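Siratbridge workshop, bay 2
July, 9.40 am
Entered by Do-yoon Ma

Good session yesterday evening with Ourania on the draft handling rules for the two-handed station, and I want to get it all down while it's fresh. We've been working from the old Spanos sheet, which was written for a single arm with a simple gripper, and half of it makes no sense once you have two hands with fingers. There's a rule in there about "jaw clearance". We have no jaws!

The new draft is four rules, one page, big type. I'm very pleased with it. Gilles says it could be shorter (Gilles says this of everything), but he has agreed to try it as it stands until the Grultcombe visit.

Notes on each as we go through them.

1. Stop short, then close.
Bring the hand up to the fixture with the fingers pointing along the line of approach, and halt before contact. Look at the gaps between the fingers. If the lowest one is bent differently from the others, decide whether you meant that before going any further. Evangelia wants a spoken "holding" at this point so the person at the desk knows the pause is deliberate, and I think she's right. It costs a second and it saves the "are you stuck?" conversation.
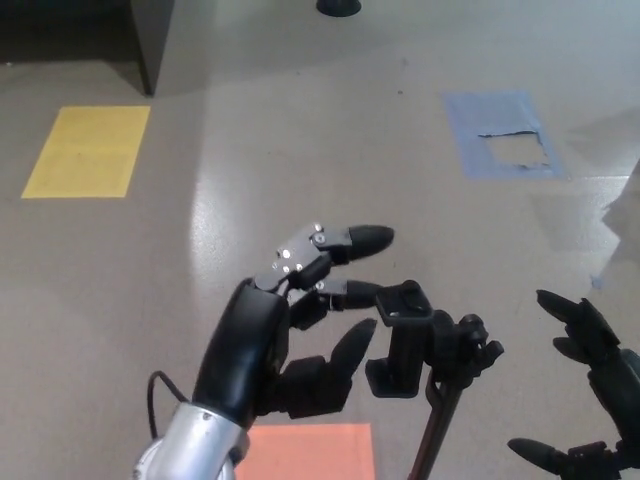
2. Both hands, or say so.
When a part has a long rod or pole on it, the rule is two hands. The exception is written in so people don't just ignore it: one hand is allowed if the operator says it aloud and the log line carries an S. I fought for the S. On the old sheet exceptions went in a free text box and we ended up with 299 entries, most of them reading "ok" or "as before". A single letter we can search for, and I'm already looking forward to it.

Thumbs low, fingers above, and don't let the tips of one hand reach into the space of the other. Ourania's wording is "meet at the part, never past it", which is so much better than my paragraph that I've deleted my paragraph.
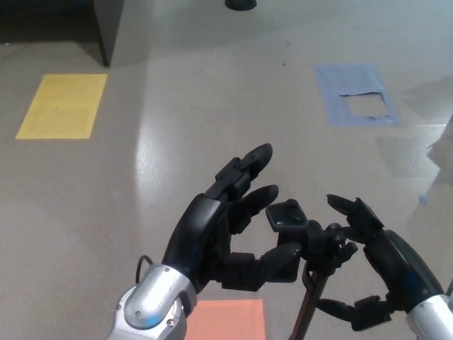 Ourania Zervas
Motion safety lead

Adding my bit under Do-yoon's, in the same entry so it stays together.

Rule 2 is nearly there. What I'd still like is a line about the rod itself. Everyone watches the fingertips, me included, and the rod is doing its own thing lower down. Proposed text: "Before you turn the part, find the far end of anything long on it." Please try it out loud at the desk and tell me if it sounds daft.

Floor markings. I would love us to settle this. The colours are fine, yellow and blue at the far side and orange nearest the operator, and they read well even with the glare from the lights. But the blue one has a piece torn out of it, and we need a rule for when a marking counts as damaged. My suggestion is simple: if any part of the outline or the inside is missing, it's damaged, it goes in the log, and it gets replaced before the next block of runs. No judging whether it's "bad enough". Tape is cheap and arguing isn't. There's a loose scrap of blue over on the right as well, so let's add "pick up bits" to the opening check.

Rule 3, cables. Each wrist cable keeps its loop. Don't tape it flat to the forearm to make it look neat – the slack is there for the wrist to use. Check it at the start of a block and again at the break. Sombat does this without thinking and I'd like the rest of us to get there too.

Rule 4, handing back. Part supported, hands open, hands clear, then speak. In that order every time. I know it feels slow. We timed three of them with the stopwatch and the longest was 4 seconds, so I'm not having any complaints about throughput.

Where we've got to with the log: 2,776 lines now in the Tolik export, old format. Do-yoon wants to convert them all. I'd leave them alone and start clean with the new columns, keeping the old file readable next to it. Can we decide that over tea?

To do
- new blue tape, and a spare roll of the yellow (OZ)
- print the one-pager, A3, for the wall by the desk (DM)
- "holding" and S code into the operator card (Evangelia)
- Gilles to read rule 2 again with the rod line in it
- ask Grultcombe which version of the Spanos sheet they still use

DM again, 11.15. Tried the rod line aloud on Sombat. Doesn't sound daft. It's in.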